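Skumenex: a touring exhibition of works on paper
Interim progress report to the Fastura Fund, second period 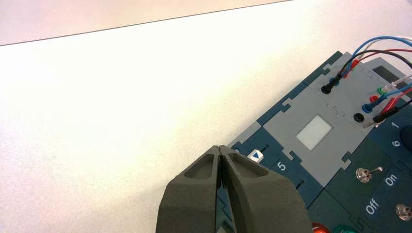
Submitted by the exhibitions coordinator, Montes Art Space
24th September

1. Where we are

The second period of the grant began in March and closes with this report. The exhibition opened in our main gallery as planned and stayed open through the spring and early summer. It is now in its crates and waits for the first tour venue. The catalogue is late. The education part went better than we had written in the application, and the condition of two works has given us more trouble than we expected. I will take these matters one by one.

The title Skumenex remains as in the application. You asked in your last letter if it could confuse visitors, being an invented word. We discussed it with the artists and they prefer to keep it. At the front desk people do ask what it means, and the staff have learned to answer that it comes from a notebook page shown in the first room, where it is written several times in the margin. Most visitors then go and look for the page, so we think the title does some work for us.

2. The exhibition at Montes

The hanging was changed during installation. In the plan we sent to you, the large drawings were in the long room and the small prints in the cabinet at the back. When the crates were opened it became clear that the large drawings needed more distance than the long room gives, because its width is small and one is forced to stand very near. We moved them to the first room, where the visitor can step back as far as the entrance door, and we put the prints along both walls of the long room at reading height. The cabinet was used for the notebooks and for the folded pieces.

This change made us lose two days and some paint, but I believe the result was correct. The prints are made in sequences and want to be read in a line. In the cabinet they would have turned a corner in the middle of a sequence.

The exhibition holds 24 works in total, the same number as in the agreement, although the list is not identical. One artist withdrew a collage which had already been promised to a collector, and replaced it with an earlier one from the same group. The replacement is smaller and a little darker. The revised list is in the annex, with the insurance values corrected.

The light levels were kept low for the paper, and this was the most common complaint in the comments book. Some older visitors could not read the labels. In the third week we printed the labels again with larger letters on a cream card, and we placed a folder with all label texts on the bench in each room. After that the complaints became fewer, but they did not stop. For the tour we will recommend to the venues that they light the labels separately from the works if their system allows it. Ours does not.

3. Framing and conservation

All the frames were made new for this project with Prostex glazing, as described in the budget. The glazing is light, and the reflections are weak, so two people can hang even the largest drawing without a lift. We have one reservation. The surface takes scratches when it is cleaned with an ordinary cloth, and a scratch was made on one frame in the first week. The sheet was replaced by the supplier at our cost, 200 euros including delivery. Since then only one technician cleans the frames, with the cloth that came with them.

Two of the folded pieces have begun to open along the central fold. The paper conservator looked at them in the cabinet and again after the closing. Her opinion is that the fibres are weak from the folding itself, which the artist did many times and on purpose, and that no repair should be made which would hide this. She has asked for a support underneath, cut to the shape of each piece, so that the weight does not hang from the fold. The artist agreed to the supports after seeing a sample in grey board. He did not agree to the first proposal, a clear film, and the conservator also had doubts about it.

The supports are being cut now. Until they are ready, these two pieces will not travel. If they are late, the first venue will receive the exhibition without them, and we will bring them by car when possible. The venue has been told and has accepted this.

4. The catalogue

I must report a delay here. The catalogue should have been ready for the opening and it was not. There were two reasons. The main essay arrived late and was too long, and the cutting of it took longer than we thought, with some letters going back and forth about the section on the notebooks. Then the first colour proofs showed the grey papers as blue. Grey is the principal colour of half the works, so we could not let this pass. The printer made a second set of proofs on the uncoated paper and these are much nearer.

The print run stays at 2000 copies, in two languages, as agreed. The text is now closed. We are waiting for the last corrections to the captions, and after that the files go to the printer. During the exhibition we offered visitors a folded sheet with a short text and the floor plan, made on our own machine, and we took the names of those who wanted to buy the book later. The cost of the sheet was paid from our own means and does not appear in your budget.

5. Education

The school sessions followed the form described in the application: a short visit with few works, then a longer time at the tables with paper, ink and scissors. We learned quickly that the order should be turned round for the younger groups. When they had first folded and cut something themselves, they looked at the folded pieces in the cabinet with much more patience, and they asked better questions. One teacher wrote to us that her class continued the work at school and made a long sequence for the corridor. We have her permission to attach the letter.

For adults we held evening sessions in the cabinet, with a small group and one or two notebooks taken out of the case by our registrar. These were fully booked from the beginning, and we had to send people away. I would like to do more of them on the tour, but the handling of the notebooks needs a trained person in the room, and not every venue has one. We ask for your opinion on whether a part of the education line could pay for our registrar to travel.

6. Money

The spending follows the budget in most lines. Framing came out slightly over, for the reason given in section 3. Transport is under for the moment, only because the tour has not started. The line for the catalogue is untouched except for the proofs.

We request one change. The line for publicity has 2000 euros remaining, and we would like to move this sum to the supports, the new crate inserts for the folded pieces, and the reprinting of the labels. The posters and the announcement for the tour are paid by the venues under their contracts, so we do not see a further need in that line. The quotations are attached.

7. Next period

The crates leave when the supports are fitted and the condition reports are signed. The registrar will travel with them and stay for the unpacking. At the second venue the ceiling is lower than at ours, and one of the large drawings may have to hang alone on the stair wall – we have sent measurements and the artist wishes to see the wall before he decides.

The catalogue should be delivered to the first venue directly from the printer, and your copies will be sent from there. Please let us know if the delivery address on the agreement is still the right one, and if the wording of the acknowledgement on the inside cover, attached as a separate page, can be printed as it stands – we need this answer before the files are released.

Annexes: revised list of works; conservator's notes; letter from the school; statement of expenses; quotations; acknowledgement page.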